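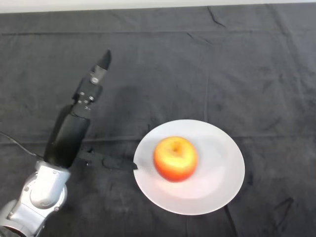 Getting to the coast without paying for the seat twice

12/20/18

I promised last time that I'd write up how I booked the Kustow trip, and then I got a cold and did nothing for a while, so thanks to everyone who nudged me. You know who you are, Ljubica Stojanovska, with your three emails!

First, the fare. I paid $158 round trip, one checked bag included, and I'm pretty pleased with that. When I first looked in September the same flights were going for a good bit more, and the cheapest ones left so early that I would have needed a hotel by the airport the night before. I always forget to add that in. A flight that looks like a steal at 5:50 in the morning comes with a hotel room, a shuttle and a very sad muffin, and by then you could have had the nice midday one.

So what did I do? I set a price alert on Konesum and let it sit. I've tried a few of these alert services and this one suits me mostly since it lets you pick a whole range of dates and doesn't write to you every time the fare moves by a dollar. You tell it how much of a drop you care about. I said twenty dollars, heard nothing for ages, and then got two alerts in one afternoon. I booked on the second one, straight with the airline, because if a flight gets changed I'd much rather be on the phone with the people who own the plane.

One thing to watch – the bag. The fare on the results page didn't include one, and the version with a bag was hidden under a little arrow at the side. If you add the bag later, at check-in, it costs nearly double. Gervásio Medeiros wrote in about the same thing on his trip to Rennie last summer. He paid for his bag at the counter both ways and says he could have flown his suitcase home in its own seat (I think he's exaggerating, but not by a lot).

Finlay Ritchie asked whether it's better to fly into Rennie and take the bus over to Kustow. I looked into it. The bus takes two and a half hours and it's comfortable enough, but the last one leaves at 5:15 in the afternoon, and most of the cheap flights land after that. If you can get a morning arrival, go for it, the road along the water is lovely. If you can't, you'll be stuck in Rennie overnight and there goes your savings.

Now for a question I get a lot: is it worth waiting for the January sales? For beach places, sometimes. For Kustow, I wouldn't. There just aren't many flights in winter, and the few they run fill up with people visiting family. I watched the same route last January and the sale price was four dollars less than what I'd already paid, on dates I couldn't use anyway.

Points people, I haven't forgotten you. Songül Oral had 17 thousand miles left over from an old work card and was sure they'd expired. They hadn't! She called, asked nicely, and found out that buying a single magazine subscription through the airline's shop had kept the account alive. She's using them for a one-way in the spring and paying cash for the ride back. Mixing like that is completely fine, by the way, and on short routes it often comes out cheaper than a round trip on points.

Last bit. If you're flying with Coda any time soon, check your seat again the week before you go. They swapped planes on me and my aisle seat had turned into a middle one. I moved it back myself online in a minute or so, no fee, but I only noticed because I was looking for the gate.

Next time I'll do rental cars, and the great gas tank argument that Gunnlaugur Hviid and I have been having by email. Send me your own stories before then, good or bad. Just hit reply and it comes right to me.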